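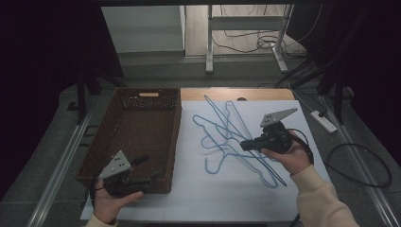 Hand-held grippers, build gallery

Khurram Sethi and I have been building a pair of hand-held grippers at the Falley workshop since May. They are meant to be carried by a person doing an ordinary chore, so that the motion can be recorded and later played back on an arm. We share the back half of the room with the Hegedűs bike frame project, and most of the work gets done on weeknights.

The page has been updated several times. The last change was made Mon 7 August, when I added the notes on cables and the hanger tests. Notes are sorted by part, not by date.

The pair
Two grippers, one for each hand. Both have black jaws and a light-gray triangular plate on top with black screw holes. The plates are the same part on both sides, so one spare covers either hand.

Plate
Third version. The first was a square and kept catching on sleeves. The second was a triangle but too thin, and it bent when the screws were tightened. Khurram redrew it in one evening and we have not changed it since.

Grip
You hold the gripper with your fingers curled around the underside. We tried a pistol handle early on. It was comfortable for five minutes and then it wasn't, and it made it hard to reach down into anything with sides. The old handles are in the drawer marked Drirno if anybody wants them.

Jaws
Printed, then sanded by hand. The insides have a thin rubber strip glued on. The glue needs a full 24 hours before use. I gave one set less than that and the strip slid off on the first try.

Cable
The cable on the right-hand gripper loops down past the wrist. A shorter one pulled on the connector every time I turned my hand over. Leave slack, and tie it at the forearm if it bothers you.

Test table
White sheet on top of the wooden table. Thin parts show up better against it, and it is easy to replace when it gets marked up. Tape the corners if you are going to slide things around.

Hangers
Light-blue coated wire, all in a pile. They are a hard test for these jaws – the wire is thin, the hooks catch on each other, and picking up one tends to bring two more along. The job is to get them out of the pile and into the brown woven basket. We do 20 tries per session and write down the misses.

Basket
Open top, with a handle slot in the short wall. Any tray will do for this. I set it at an angle on the left because it suits my reach, and Khurram sets it square.

Log
The target is 200 good runs before we touch the arm. A run is thrown out if a hanger leaves the table or if the jaws close on the basket. The log is a spiral notebook on the shelf by the door, and a typed copy goes up on the Vevness page when I get to it.

Still to do
New rubber for the left jaws. A clip for the right-hand cable. Longer screws for the plates – the ones we have hold, but only by a few threads. Khurram also wants to try a pile of socks next, and I have asked him to wait until the hanger runs are finished.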